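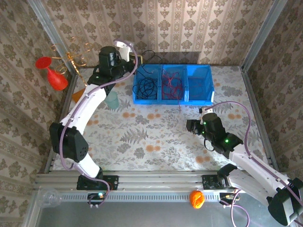 Texto de Ivone Saraiva

10/3/23

Pois é, fui mesmo! Desde dezembro que andava a dizer que um dia me metia no carro e ia ao dia aberto da Flotach, em Plillville, e desta vez fui. São 414 quilómetros de porta a porta, com duas paragens para café e uma para tirar os mosquitos do para-brisas (ir visitar uma fábrica de champôs e ceras com o carro naquele estado dava-me vergonha, confesso).

Cheguei cedo demais. O portão ainda estava fechado e já havia uma fila de carros tão polidos que o meu parecia ter vindo da lavoura. Deram-nos um cartão para pôr ao pescoço, um par de óculos de proteção que embaciam ao fim de cinco minutos e uma sacola com um pano de microfibra e um frasco de 100 ml do limpa-jantes novo. Ainda não o abri, estou a guardá-lo para as jantes de trás, que são as piores.

A visita começa na sala das misturas, e aí cheira a cereja por todo o lado. Eu achava que o perfume era a primeira coisa a entrar no champô, mas entra quase no fim, quando o resto já está bem mexido. As cubas são mais pequenas do que eu imaginava. Cada lote fica a repousar de um dia para o outro antes de ir para a garrafa, para a espuma assentar, e tiram-se amostras de cima e do fundo. Perguntei se os lotes rejeitados iam para o lixo e responderam-me que alguns servem para lavar o chão da própria fábrica. Adorei.

Depois passámos ao enchimento, e fiquei colada ao vidro. Gosto imenso de ver garrafas a andar em fila! Só não gostei do barulho, que não deixava ouvir metade das explicações, e o grupo era grande demais para aquele corredor. Quem ficou atrás, como eu na primeira parte, apanhou pouco mais do que as palavras «tampa» e «rótulo». 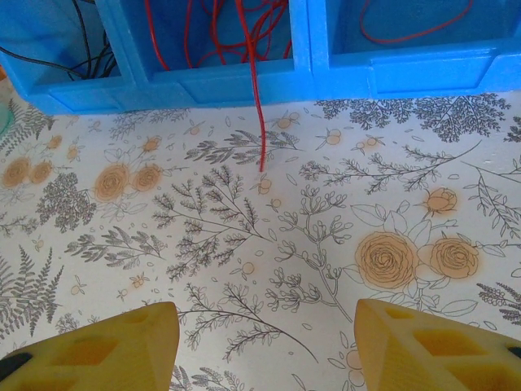
Alguém do grupo quis saber se o champô de cereja estraga a cera que já está no carro, e a resposta veio sem rodeios: na diluição do rótulo não, mas quem deita o produto «a olho» para dentro do balde acaba por encurtar a vida de qualquer proteção. Senti-me apanhada, que eu deito sempre a olho. Já comprei um copo medidor.

Houve uma pausa com sandes (a de atum estava seca, a de queijo muito boa) e à tarde veio a parte que me tinha levado lá, as demonstrações. Num pavilhão ao lado tinham posto um capô preto cheio de riscos finos para se experimentar a polidora Stimero. Fui a terceira a pegar nela. É mais leve do que a minha, vibra menos nas mãos, e o cabo é comprido o suficiente para não andarmos a arrastar a extensão por cima da pintura. Custa 499 euros, e foi aí que a pousei com muito cuidado em cima da bancada – para lavar e polir um carro só, de vez em quando, não consigo justificar.

Já a cera Kereama veio comigo. Fizeram uma série de 200 latas para o dia aberto, com tampa verde, uma por pessoa, e à hora a que saí ainda havia uma pilha jeitosa. Aplica-se em camada muito fina, espera-se até ficar baça e tira-se com o pano virado várias vezes. No capô de ensaio tirou-se com facilidade, mas lá dentro estava fresco, e no meu quintal ao sol de julho quero ver.

Para quem pensar ir ao próximo: levem sapatos fechados, sem eles não se entra no enchimento. O estacionamento é de gravilha, por isso nada de lavar o carro na véspera com a ideia de o mostrar. E comam antes.

Comentários 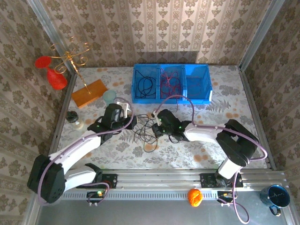
Olá! Também lá estive, no grupo da manhã, e concordo com o barulho no enchimento, não percebi quase nada. Mas acho que foste branda com a Stimero. Peguei nela depois de já ter passado por muitas mãos e a base estava bem quente. Quanto à cera, pus a minha ontem numa porta e usei demais, fiquei uma eternidade a esfregar. Camada fina mesmo!

Resposta da autora: obrigada pelo aviso, vou começar pela porta da bagageira, que ninguém vê. Quando a experimentar no carro todo volto cá para contar.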